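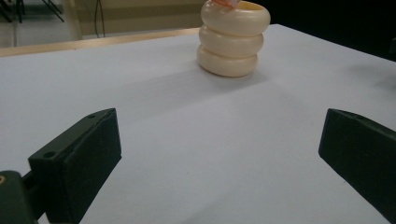

Print
E-mail

4.2 Filling the Harnstead water softener

1. Turn the bypass valve to BYPASS.
2. Lift the lid of the salt tank and pour in two bags of pellets. Do not use rock salt.
3. Add water until it just covers the grid plate.
4. Turn the valve back slowly and wait 20 minutes before running a tap.

Note: The first water may look cloudy – this can last up to two days.

CAUTION: Never move the tank while it is full. Empty it first, as shown in section 2.

Print | E-mail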